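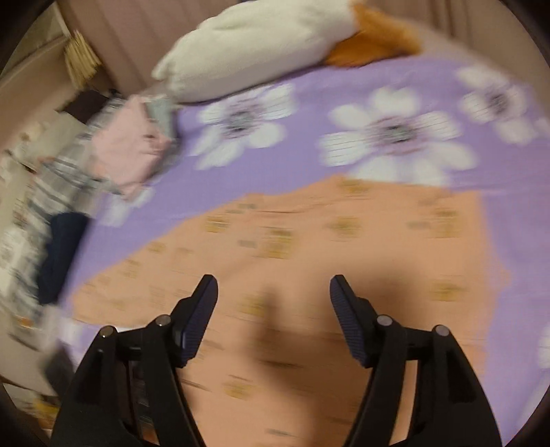 How to Fold Baby Clothes on the Bed

Posted Aug 6, 2026 by Arvid Strand

I love folding baby clothes. There, I said it! Everything is tiny, a whole load fits on one side of a double bed, and you can get through it in the length of a nap if you have a system. Mine has been tested on a lot of long-sleeved tops, so that's the piece I'll go through properly.

Before you start

Pull the sheet reasonably flat. A few creases are fine, but a bunched-up duvet under your work will drive you nuts, so push it toward the headboard. Move the pillows up there too. Then sort into loose heaps by type: tops, pants, sleepers, and all the odd little things.

The long-sleeved top

1. Lay it out with the sleeves stretched to either side. Smooth from the middle outward with the flat of your hand. If there are snaps, close them now.

2. Fold one side in toward the center, then bring the sleeve back down along the body so it doesn't stick out past the edge.

3. Do the same on the other side. You want a long strip with straight sides — it doesn't have to be perfect, baby cotton is forgiving.

4. Fold the bottom up to the neckline for a flat stack, or in thirds if your drawer is shallow.

With a busy print on both the top and the sheet (ours has huge white flowers on purple, and I adore it) it's easy to lose track of the edges. Run a finger around the folded piece before you pick it up and you'll feel any sleeve that has slipped out.

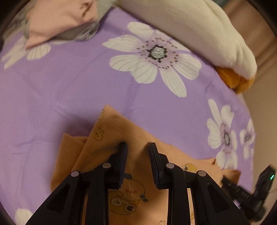
Clunanance wrote that she skips step 2 on newborn sizes and just crosses both sleeves over the front, which saves time when there's hardly any sleeve to fold. I tried it and she's right! From the bigger sizes up I still go back to the full version.

Building the stacks

Keep stacks low. Mine go by size first and color second, pinks and whites together, darker things off to one side of the bed. Use a pillow as a shelf for the small stack you want to keep away from the rest, and put the heaviest pieces at the bottom.

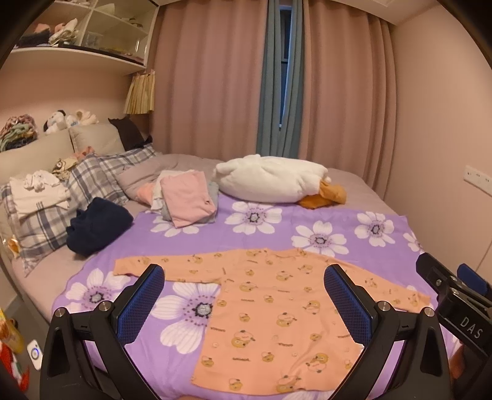 Do you fold the sleepers the same way, Bamley asked, or do the feet get in the way? Same way, with one extra move: fold the legs up over the belly first, feet and all, and then treat it like a top. Zippers go on the inside so they don't snag the next thing.

Next up, in September: crib sheets, including the fitted ones with the corners that fight back.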